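Unit 9: Electromagnetic Actuators
Section 2. Duty cycle and heating

A solenoid converts current in a coil into a short linear pull. The force rises steeply as the air gap closes, so most of the useful work is done near the end of the stroke.

Coil resistance goes up with temperature. Copper gains close to 0.4 percent per degree Celsius. At a fixed supply voltage the current drops as the coil warms, and the pull drops with it. Always size for the hot coil.

Worked case. A coil measures 68 ohms at 20 degrees. After a 60 degree rise:
R = 68 × (1 + 0.0039 × 60) = 83.9 ohms
Current falls by 19 percent. With an unsaturated core, force goes with the square of current – a loss of 34 percent.

Duty cycle is on time divided by total cycle time. A part rated for intermittent duty also has a maximum on time, listed separately. Check both.

Small solenoids usually come with short wire leads ending in a connector. Include lead and contact resistance when the supply voltage is low.
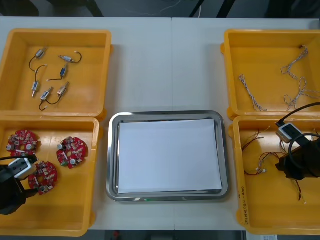

Osvaldo Brandão objects that the square law flatters the hot coil if the core is near saturation when cold. He is right about the direction of the error: the loss in force would be less than the worked case gives. Use the maker's force curves where they exist.

Reading for next time: Section 3, flyback diodes and release time.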